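Bench Tips: Setting Up the Akach Two-Arm Kit for Sorting Small Parts

Workbridge Workshop Notes, by Marloes Dewulf

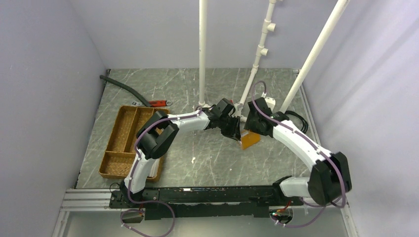 Two-arm station with divided basket, hand tool and plastic pipe fittings.

The Akach kit ships with two arms, two grippers and a front beam. Assembly took one evening in May. These notes cover what the manual leaves out.

Cable routing. Run each cable along the outside of its arm and tie it at intervals. Leave a generous loop at the elbow and another below the beam. Bend the arm through its full range by hand, power off, before trimming the ties. A cable that pulls tight at full reach will loosen its connector.

Baskets. A shallow woven basket with dividers works well for plumbing odds and ends. Keep long tools outside it, flat on the surface. Deep bins force the gripper to come straight down, and the elbow runs out of travel.

Work surface. Wipe it before each run. Pipe offcuts and scraps of label shift under light parts and spoil the pick position. Long pipes should stand toward the back, clear of both forearms.

Shared zone. The grippers can meet over the middle of the surface. Set the software limit to 49 mm between them. Kekeli Asamoah ran ours at 23 mm for a week and chipped a fingertip. A replacement pair is a stock item from Schouten.

Speed. Start at the lowest setting. Thin, flat items need a slow close.

Maintenance. Check the base bolts every 2000 cycles. Ours had moved slightly at 1229, so the first check should come sooner.

Verdict. Suitable for a home shop with a solid bench. The Vevberg kit is easier to assemble but has a shorter reach. Spare cable ties are not included with either.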